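Grandex Bench Cell G3 — desk and packing-area automation

Product overview

The G3 is a single-arm handling cell for small consumer goods and office equipment. It is built for returns desks, refurbishing shops and kitting rooms where the items change often and the batch sizes are too small to justify fixed tooling. The cell runs on a standard 127 V or 230 V supply, fits beside an existing bench and works at the same height as the people next to it.

Typical work includes picking, turning, placing and sorting of items up to 18 cm across. The cell is not intended for food, glassware with exposed edges, or anything under pressure.

Teaching by hand

New tasks are taught with the Clisidau hand tool. An operator holds the tool, does the job at normal speed and repeats it from several starting positions. The tool has the same finger geometry as the cell, so a grip that holds in the hand can be tried on the arm without changing parts. No programming language is involved. A task file can be opened, trimmed and renamed from the bench screen.

Teaching can be done on any stable table. A plain surface is not required, and a cluttered one is often preferable, as the cell will have to find the item among cables, labels and whatever else is on the bench during a shift. Mixed lighting is acceptable. Strong reflections on a polished top can slow detection and should be included in the recordings if they will occur in use.

For rounded items such as a computer mouse, grip both flanks and keep the fingers level. The ribbed finger sections follow the curve of the shell — do not squeeze harder to compensate for a poor approach angle. Back off and start again.
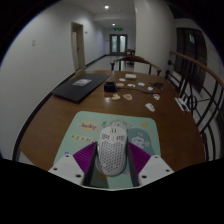
Fingers and Contact Parts

Fingers are supplied as a mirrored pair with replaceable contact strips. Strips are a wear item. Check them at the start of each shift and replace both together, even if only one shows damage. Screws are tightened by hand with the driver supplied; power drivers will strip the plate.

Standard strips suit molded plastic, coated card and painted metal. A softer grade from Bognár is available for polished housings that mark easily. The two grades should not be mixed on one pair, and recordings made with one grade should be tested again before use with the other.

Changes for bench staff

The G3 takes over repeated handling. It does not take over inspection, grading or the decision to scrap a unit. In a normal installation one operator looks after 2 cells and spends the remaining time on the items the cells have set aside. Plan for a higher share of difficult items at the manual bench, and adjust hourly targets accordingly. Sites that leave the old targets in place generally see complaints within the first month, and the complaints are justified.

Ronja Strand, shift lead at the Zisberg returns hall, had three of her own staff record every task used there. "They know which way a thing wants to be picked up," she says. "The first set of recordings came from the office and we threw most of it out." Staff at Zisberg rotate between teaching, cell duty and manual grading, with a change at the midday break.

Recording is skilled work and tires the wrist. We recommend short sessions, a supported forearm and a proper entry for teaching time in the shift plan. It should not be fitted in between other duties.

Safety

The arm stops on contact and when the bench gate is opened. Restart is always manual. Long sleeves, lanyards and loose cable should be kept clear of the finger plates. A site risk assessment is needed before first use — the general one supplied with the cell is a starting point only.

Supplied with the cell

Arm and base plate
Clisidau hand tool with charging stand
Finger pair, fitted
Spare contact strips, standard grade, 3 pairs
Bench screen with wall bracket
Hand driver
Printed operator guide

Installation and training

Installation takes one working day if the bench and power outlet are in place. Operator training follows on site and is given at the customer's own bench with the customer's own goods. Contact Krisztina Katona for quotations and lead times. Questions on task files and finger wear go to Jouko Harju in technical support. The next training places open in October.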